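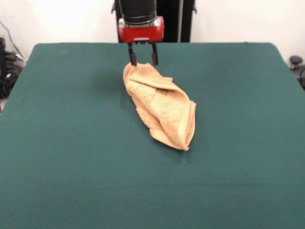
Figure 2. A red gripper with two black fingers above a crumpled tan towel on a green felt surface.

3.2 Recruiting the nurses and keeping them with us

We had hoped to begin in May, but the rota at the Meltville hospital was being redrawn at the time and it would have been unkind to ask anyone for an extra hour. So we waited, and the first interviews took place in July 2023, mostly in the staff kitchen, with the kettle on and the door propped open (several nurses preferred to listen out for the ward, and we were glad to let them). An invitation had gone by post to 3,000 members of the nurses' association living in and near Meltville and Bestton, and roughly 2,000 sent back the short form on staffing and rest breaks, a far warmer response than we had dared to expect!

From those who ticked the box for a longer talk we chose 20, taking care to include night staff, part-timers and people quite new to the job. Of these, 11 worked in Bestton, where Marcelino Bustamante carried out all the interviews himself; Anisa Pelupessy looked after the remainder. We followed the loose style of questioning set out by Jurić, which begins with an ordinary shift and lets the nurse decide where the story goes, and we found that most talks came round to handovers sooner or later, whatever we had meant to ask.

Notes were typed up the same evening and sent back to each nurse, who could strike out anything she or he wished. A few did, generally where a colleague might have been recognised, and those passages were left out of the coding altogether. The coding was done in Skurnard, using the headings listed in the appendix, and the two of us read every set of notes separately before sitting down to compare them.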